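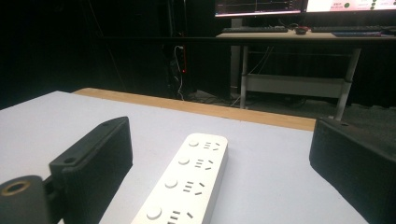
Share 73

Most power strips end up on the floor. They get kicked behind a desk, collect dust and stay there until something stops working. For a growing number of people who work at home, the strip has moved up to the tabletop, where the plugs are easy to reach and a loose one gets noticed.

Fiachra Ní Mhurchú made the switch in May. She runs Guvance, a two-person business that plans small workrooms, and she had spent years telling clients to hide every cable they owned.

"I had a rule that you should never see a socket," she said. "Then I watched a client crawl under her desk 2 times in one meeting to charge a phone. I stopped giving that advice."

Her own table is white with a light wood edge, and a white strip suits it well enough. Color is the first thing her clients ask about. She puts it near the end of the list, after the length of the cord, the spacing between outlets and the kind of plug the strip was made to take.

The last item causes more trouble than it should. Strips with the angled slots used in China turn up in a lot of shared offices, usually because somebody brought one back along with the equipment that goes with it. They are a sensible match for that equipment in a place wired for it. They are a poor match for a drawer full of American chargers, and Ní Mhurchú will not let clients make up the difference with a stack of adapters. An adapter changes the shape of the plug and leaves the voltage alone.

"Read the label on the back," she said. "If the numbers don't agree with your wall, put it away."

Spacing comes next. A strip with four rows of outlets rarely holds four bulky chargers. One fat block will often cover the row beside it, so she asks clients to lay out everything they plan to plug in before they buy. At the Fokholm studios, where she fitted out a row of rooms last year, most tenants needed a laptop, a lamp and a phone charger. The fourth row was left for visitors.

Placement is mostly a matter of habit. Ní Mhurchú sets the strip at an angle toward the back of the table, so cords run off the far side and the front stays clear for paper. Drinks go on the opposite end. She doesn't screw anything down for the first month – people move it more than they expect to.

There are things she keeps off a desk strip entirely. Space heaters go straight into the wall, and so does the kettle. One strip is never plugged into another. If the plastic feels hot or a plug sits loose in its slot, the strip gets replaced.

Her cleaning routine is short. Unplug the strip from the wall, brush out the slots with a dry paintbrush, wipe the top with a cloth that is barely damp and let it dry completely before plugging it back in.

Comments 4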